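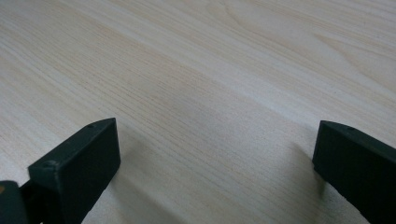 I have wanted a decent set of baking scales for years and kept putting it off, so when my old Futon finally gave up halfway through a batch of shortbread in August I decided I was going to do it properly this time. What I ended up with is the Orirness Felorura, a flat digital scale with a separate little display on a curly lead, and I've now used it nearly every day for long enough to have opinions. It sits on my baking table all the time, a pale wooden one with lots of fine grain running across it in long curvy streaks, and I mention the table because the Felorura comes in a very similar shade of cream and I have twice put a bowl down next to it instead of on it. Get the dark green one if your table is anything like mine!

I'm a home baker, mainly biscuits, sponges and the odd loaf, with a big burst of macaroons and meringues whenever there's a school fair or a birthday coming. So I'm weighing small fiddly things like yeast and baking powder, but also great mounds of sugar and flour, and that has always been the trouble. The Futon was fine with a bowl of flour and hopeless with a spoonful of anything. You could tip salt in until you'd ruined the dough and it would sit there reading nothing at all, then suddenly jump.

What you get

The box has the scale, the display, the lead, batteries (hooray) and a thin silicone mat that goes on top of the weighing plate. There's also a leaflet with conversions for cups and sticks of butter, which I've stuck inside the cupboard door. I cook from a lot of American recipes and it has already saved me looking things up with buttery fingers.

It goes up to 3000 grams. I did wonder if that would be enough, as you can get ones that do a good deal more for less money. For me it is, just about. My big stoneware mixing bowl takes up a large chunk of that before anything goes in it, so for a double bread dough I switch to the plastic one. If you bake for a market stall or you make several loaves at once, I'd look at something bigger and not bother reading the rest of this.

The display

This is what I bought it for. With any normal scale, a wide bowl covers up the numbers and you end up crouching with your cheek on the table trying to read them in the gloom underneath. With the Felorura you pull the display away to wherever you like. Mine stands up on its little foot behind the mixer, where it stays out of the flour, and I can read it without my glasses. The numbers are black on a pale background and really big.

The lead is where I'd quibble. It's short. It's curly like an old telephone lead, and it does stretch, but it pulls back, and if you've got nothing heavy on the scale it will drag the display gently along towards the plate while you're cracking an egg. I've taken to resting the corner of the display against the sugar tin. A longer lead would have cost them pennies and I'd love to know who decided against it.

How accurate is it?

I haven't got any proper weights, so I did what I always do, which is weigh things that have their weight printed on the packet. Butter came out bang on, near enough, allowing for the wrapper. A new bag of caster sugar was slightly over, and that could easily be the bag. Water in a measuring jug matched as well as my eyesight allows. More to the point, it gives me the same answer if I take the thing off and put it back on, which the Futon never did.

With small amounts it's good but not magic. If you sprinkle yeast in very slowly, a few grains at a time, it lags behind and then catches up. What works better is to put the yeast in a little cup by itself, in one go, and add or take away from there. I did my usual white loaf that way and the dough behaved exactly as I like it to. For really tiny amounts, saffron or gelling powders and so on, you'd want one of those pocket jeweller's scales. I still use measuring spoons for bicarb and I don't suppose I'll ever stop.

One thing to watch: there's a setting for milk and one for water, as well as the ordinary grams and ounces, and the button that changes between them is right beside the one that sets it back to zero. I made a whole lemon drizzle in which the flour had been weighed as though it were milk. It was a bit heavy. We ate it with custard.

Zero button and switching off

The zero button is big and a bit squashy, and you can press it with a knuckle if your hands are covered. I do everything in one bowl now: flour, zero, sugar, zero, butter, zero, and on you go. Less washing up and less chance of me losing track, though if the phone rings in the middle I still lose track.

It does switch itself off, but it waits a generous while first. My old one used to go blank if I so much as turned round to open the fridge, and then you'd switch it back on and it would decide that the half-filled bowl was the new zero. I have guessed my way through more sponges than I care to admit because of that. The Felorura remembers where it was if you wake it up again soon after. I left it with creamed butter in the bowl while I went out to bring the washing in, and it came back with the right number. Very pleased with that!

Cleaning

The silicone mat lifts off and goes in the sink, and it's the best bit of the whole design in my opinion. Spilt egg white goes on the mat and not down into the works. The plate underneath is smooth and wipes over easily. The display is less good, as it has a little groove all the way round the edge where flour settles in and turns to cement as soon as a damp cloth goes near it. A dry pastry brush sorts it out – do that first, then the cloth.

The mat does pick up smells. I weighed out onions for a chutney and the following day my mat smelt of onions and so, very faintly, did my hands when I was making shortbread. A soak in hot water with some bicarb helped. I'd happily buy a spare mat to keep for savoury things, but Orirness don't seem to sell them separately, or at least I couldn't find one.

Price and where I bought it

I paid 46 pounds at El Ouafi, the cookware shop near the station, and yes, I know you can get a perfectly usable scale for far less than that. I went in to have a go with it before buying and I'd really recommend that if you have a shop anywhere near that will let you. They had a bowl out and a jar of lentils to play with, and after that I was more or less sold. I could probably have got it cheaper online but I'd have ended up with no one to moan to if it went wrong.

It comes with a guarantee of two years. You're supposed to register it on the website, and the form wouldn't accept my postcode until I took the space out. Worth knowing if you get stuck on that page like I did.

Things I'd change

A longer lead, as I've said. The unit button moved well away from the zero one. A spare mat in the box. And I'd like it to tell me when the batteries are getting low, because at the moment I've got no idea how they're doing and I just know they'll go in the middle of a Christmas cake. It takes the ordinary sort, so I've put a packet in the drawer.

I'd also like it to be a touch heavier on its feet. When I scrape the last of the treacle off a spoon against the side of the bowl, the whole thing slides. With a full load on, anything over about 2000 grams, it doesn't budge, but with a light bowl and a sticky spoon you need a hand on it. A damp cloth underneath cured it for me, same as you'd do with a chopping board.

Would I buy it again?

Yes, I would, in green. If you only bake now and then I think it's too much money and you'd be fine with a basic one, so long as you find a basic one where the numbers aren't hidden by the bowl. If you're at it several times a week and you like adding everything to one bowl, I think you'd get on with this very well. My macaroons are all coming out the same size for once, as I've started weighing each blob on a square of baking paper before it goes on the tray. It's slow going, and my family think I've lost the plot, but they bake evenly and there are no burnt little ones at the edges any more.

I'll come back and add a bit if the batteries go or the lead gives out.

Posted 2024-09-01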